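Trulero folding notes

Can two arms fold your laundry yet? Kinda! I keep 573 clips in this set (Pakell arms, one pink LILBEAR top, lots of patience) and I'd still fold my own socks.

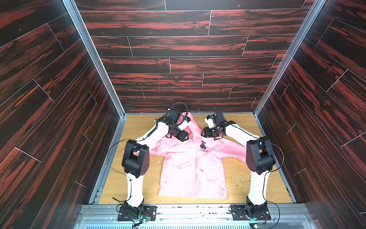 Kinsella wrote back that towels are solved and anything with sleeves is years off. I'd say closer than that, but slick fabric is mean. 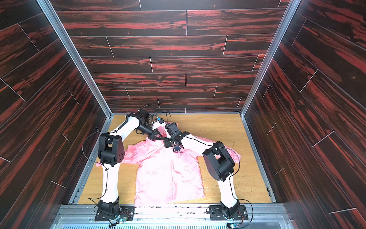
Both grippers at the collar, top laid flat.

Related
Nonham dish set
Trulero sock sorting

We use cookies. OK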